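Mugs and Coasters, Floral Table Set
README

Welcome! Mugs and coasters are the part of the Mandalance tableware collection I've had the most fun with, and I hope that comes through. It covers one small white table with flowered walls, a row of mugs along the back, and coasters that don't match each other in the slightest.

What you get

106 short sequences of setting out and rearranging the mugs, plus 400 stills. They sit in 2 folders, "sequences" and "stills", and the file names match our Matorholm set, so if you already have a script for that one it should run as is.

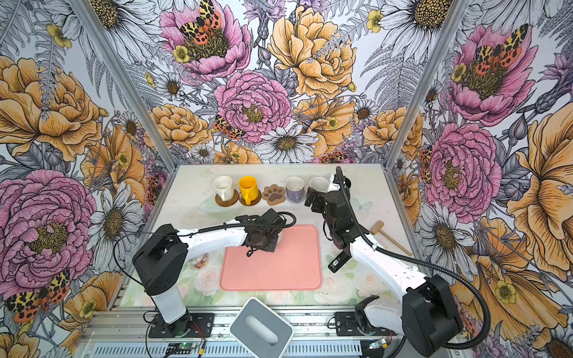

Coasters are tagged by shape first and material second. I went back and forth on this for ages, but shape won, since people searching for the paw coaster type "paw" (of course they do!) and hardly anyone types "cork." The plain brown ones are simply "round." The coiled rope one is "round, woven," and it's my favorite thing in the whole set.

Mugs are tagged by main color: white, yellow, lavender and so on. A mug with speckles gets "speckled" as a second tag. If there is more than one white mug in view, they're numbered from the left, and the numbers start over with each sequence. Please don't use them to follow one mug through the whole set.

Other things on the table, such as the glass leaf dish, the wooden mallet and the pink mat, are tagged "extra." They make lovely distractors if you're testing search by object.

Pose tags

Every mug gets one of these:

upright
on side
hidden (more than half covered)

A mug that is standing on a coaster also gets "on coaster." One that only touches the edge of a coaster doesn't.

Known problems

The tabletop has printed roses and leaves on it, and the walls are busier still. Color-based cutouts will pick up petals, the orange ones especially. In 29 of the stills the outlines had to be redrawn by hand, and those are listed in redrawn.txt.

The white mugs on the white table are tough too. Try the edge maps first.

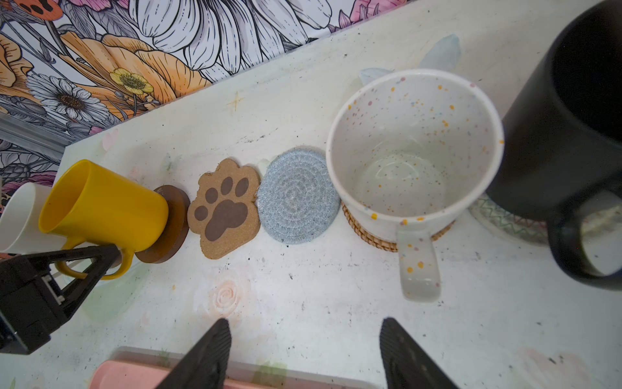
Suletti, 10/09/2022

Version 2 is up! Changes since the first release:

- "on side" is now its own tag. It used to be lumped in with "other."
- Handle direction added for yellow mugs. Other colors to follow.
- Fixed the swapped labels for "round" and "round, woven."
- Folder "Major" renamed to "stills." Old links will break, sorry.

If you spot a wrong tag, send the file name and the tag you'd expect. Short notes are perfect.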